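12/18/23

Kick robot, turf rig, second session on ball launch speed. Carried on from the list Danjuma left on the bench.

Swapped the Plakano balls for the match balls the club sent over. All inflated to the same pressure the night before and checked again before the first shot. Two had dropped a little and were topped up. The launcher was set to 60 mph and left there for the whole run.

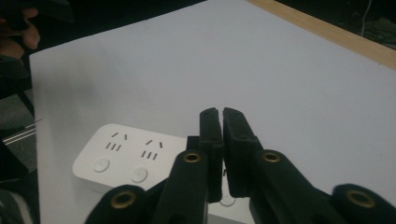 Violeta Urrutia

Target was 100 shots, split between the dry panel and the watered panel. We got through the dry half without a stop. On the watered half the radar gun missed 12 readings, all on low shots, so those are marked blank in the sheet and I have not filled them in from the video. Ignacio thinks the gun is picking up spray. Could be. I would like to see it moved back a step and raised before we blame the water.

Bounce height off the dry panel looks the same as in July. Off the watered panel the ball stays lower and comes through quicker, as the keepers at Terness keep telling us. The spread is wider than I expected, though. A few shots kicked up for no reason I could find, and I went over the panel by hand afterward and felt one seam that is slightly proud near the far corner. Ximena has the glue. Please do that seam before anyone runs another set.

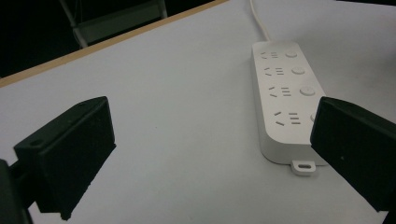 The other thing with the wet shots is the order we took them in. I watered once at the start and then again at the halfway point, so the early shots in each block were on a wetter surface than the late ones. Plotting speed off the bounce against shot number shows a slope in both blocks. Next time water every ten shots, same can, same amount, and write down the time.

Ludger asked whether we can have 1,000 shots done before the keeper coaches visit. Not at this rate. Reloading by hand is the slow part and the feeder from Le Roux still jams on every few balls. Danjuma has filed the lip down once already – it helped, but the match balls are a tighter fit than the old ones.

To do: move radar gun, fix seam, file feeder lip again, ask Bundia for a second watered panel. Sheet is in the shared folder under today's session, dry and wet on separate tabs.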